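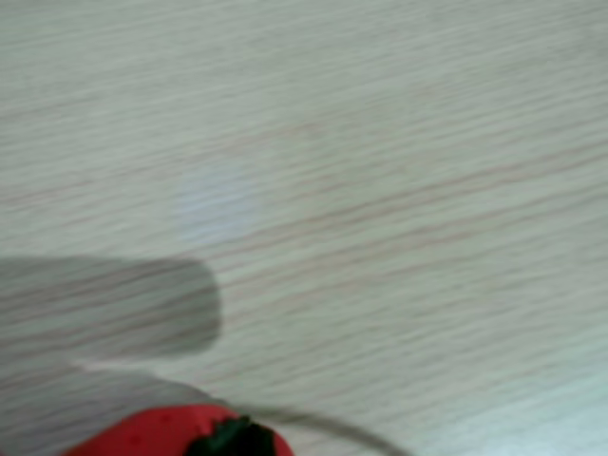 *Fine grain on the pale laminate tabletop at Lụa Chu's place in Laxdal.*

The first thing Lụa Chu did when I sat down was slide my coffee six inches to the left. "You were covering the good part," she said, and then she laughed and slid it back.

I had come to Laxdal to talk with her about laminate, which I realize is a sentence that will send some of you straight to another page. Stay! I went in thinking I'd get a few paragraphs out of it, and I came home and ran my hand over every flat surface in my apartment. Chu has spent most of her working life choosing, cutting, gluing and repairing tabletops, first on the floor at Listmont and now on her own out of a converted garage on Nutesholm Street, and she talks about the stuff the way some people talk about wine or old trucks.

Her own table is a pale one, somewhere between beige and gray, with thin lines of grain set close together. She made the top herself. The pattern came off a sample chain from Nusturach that she had been carrying around for years.

"I had a hundred chips on that chain and I kept stopping at the same one," she told me. "You know when you go in for paint and you come home with the same green every time? It was like that. I'd put it in front of customers hoping they'd pick it so I could work with a full sheet. They picked dark walnut. Everybody wanted dark walnut! So finally I bought a sheet for me."

I asked what she saw in it.

"It doesn't make up its mind. In the morning it's practically white over on that side and then you get these tan streaks over here, and there's a bit of pink in the brown if you get down low. Put your head down. No, lower."

I put my head down lower. She was right about the pink.

## The light does half the work

We talked for a good while about light, and I have to say this was my favorite stretch of the afternoon. A laminate top is a printed sheet under a clear wear layer, and Chu's view is that shoppers look at the print and forget about the layer on top of it. The finish decides how much of the window you'll see in your table. Gloss gives you the whole window, panes and all. A dead matte gives you nothing and, in her opinion, looks like cardboard by dinnertime. She goes for something in the middle, where a light overhead turns into a soft, cool patch with the grain still running through it.

"I love that patch," she said. "I've had people call me up and say there's a mark on my new table, there's a cloudy spot. I say, okay, walk around to the other side, is it still there? And they go quiet. Then they say, 'It moved.' I say congratulations, you have a ceiling light."

She doesn't tease anybody too hard about it. She has been fooled herself, more than once, and admits to having scrubbed at a reflection for a full minute in a customer's dining room while the customer watched.

Her advice to anyone choosing a pale top is to take the sample home and lay it flat. People prop samples up against the backsplash, she says, and fall in love with a color they'll never see again once it's horizontal. Leave it on the counter through a whole day and look at it over breakfast. Look at it again with the lamp on. Set a plate on it, and a glass, and something with a strong color.

That last one she is very firm about, and she has a favorite thing to use. 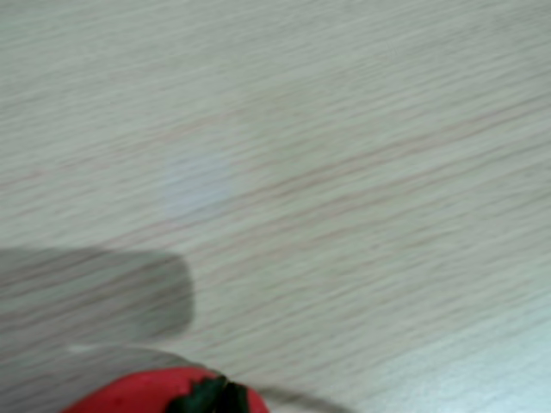
Last changed: September

"Strawberries," she said. "Always strawberries. I'm not kidding. You want to know if you like a light table, put a strawberry on it."

I wish you could have heard how pleased she was with this. Her reasoning goes like so. On a sheet of plain white, a red berry looks like it's in an advertisement. On a dark top it sinks, and you lose the color of the thing completely. On a pale grain with some warmth in it, the red gets louder and the table gets quieter, and the lines you thought were so busy in the store just drop back.

"People worry about the grain. 'Oh, it's stripy, it'll drive me nuts.' It won't! You'll never look at it again once there's food on it. You'll look at the food. And then one day you'll be on the phone with the insurance company and you'll look down and there's your grain, keeping you company."

Strawberries are also, of course, the thing that parents ask her about, along with beets, mustard, and purple grape juice. Chu is relaxed on the subject. Juice left on a sound laminate surface for the length of a meal comes up with a damp cloth and a little dish soap. Juice left overnight can leave a faint shadow, and for that she makes a paste of baking soda and water, lays it on, goes off and does something else, and wipes it away without rubbing.

"Without rubbing," she repeated, and pointed at my notebook until I wrote it down. "Baking soda is gritty. You rub, you take the sheen off, and now you've got a dull spot for the rest of your life where you used to have a pink spot for a week."

The worst thing she ever saw done to a top was along those lines. A man in Nutesholm had gone after a ring of dried berry jam with 500-grit sandpaper, figuring that anything that fine had to be safe. He got the jam off. He also got the wear layer off, and a fair amount of the print, and Chu drove 75 miles round trip to tell him that there wasn't a polish in the world that would bring it back. She ended up cutting him a whole new top. He sends her jam now.

## Which way does it run?

If you have never thought about grain direction, you're about to. I hadn't, and I've since caught myself tilting my head at restaurant tables.

The usual practice is to run the grain the long way, end to end, and Chu has no quarrel with it. It wastes the least sheet and it makes a table look longer. But she likes to ask where people sit. From the side of a table, long grain goes past you left to right like lines on a page. From the end, it runs away from you. And if you always sit at a corner, as she does, you get it on a slant, and she thinks a slant is the nicest of all.

"My chair's at the corner, so I see it going off diagonally. My sister sits on the long side and she sees it straight. We have completely different tables! She thinks this table is sort of calm. I think it's in a hurry."

Does the direction matter for anything besides looks?

"Crumbs," she said at once. "If there's any texture to the surface, you wipe with the grain. Across it, you're just filling up the little grooves. I tell every single customer and I'd say half of them believe me."

She got up to show me, with an actual slice of toast, and I'm delighted to report that I am now in the half that believes her. Wiping with the grain picked up nearly everything in one pass. Going across left a fine line of crumbs that she had to chase with her fingernail.

## But is it wood?

I saved this question because I was a little afraid of it. Plenty of people in her line get prickly when laminate comes up against solid timber. Chu didn't mind at all.

"I love real wood. I have a real wood dresser, a real wood bed. I don't need my table to be real wood. I eat at it, I do my taxes at it, my nephew does things with glue at it. You want to be able to get soup on your table and keep talking."

She isn't sniffy about the word "fake" either, though she does think the printing deserves more credit than it gets. Somebody picked out a real board, she pointed out, and scanned it and fussed over the color, and decided that this streak would be a little browner and the next one a little grayer. On the better patterns the repeat is long enough that you can cut a decent-sized table without ever seeing the same knot or line twice. On the cheap ones you can find it in a minute. She has a trick for this in the showroom, which is to pick one odd streak, put a finger on it, and walk until you meet it again.

Price comes into it too. She quoted me $300 for a replacement top on an ordinary four-seat table, cut and edged, using the frame and legs you've already got. "And please use the legs you've already got," she said. "People throw out beautiful legs."

The edge, for what it's worth, is where she thinks you should spend your money if there's any left over. Tops rarely fail in the middle. Water gets in at a seam, usually on the side where somebody does the dishes nearby or waters a plant, and the board underneath swells. She runs her thumb around the whole edge of her own table about once a month, feeling for a lip. When she finds one she warms the strip with a clothes iron through a cotton towel, presses it back down with a block, and leaves a stack of cookbooks leaning on it until bedtime.

We had drifted well past the hour I'd asked for by then. Chu went to refill the coffee and I sat at her corner, in her chair, to see the slant. It does look like it's in a hurry. When she came back she had the sample chain with her, all hundred chips of it, and we went through the grays one at a time until her four-thirty customer knocked on the garage door. He wanted walnut.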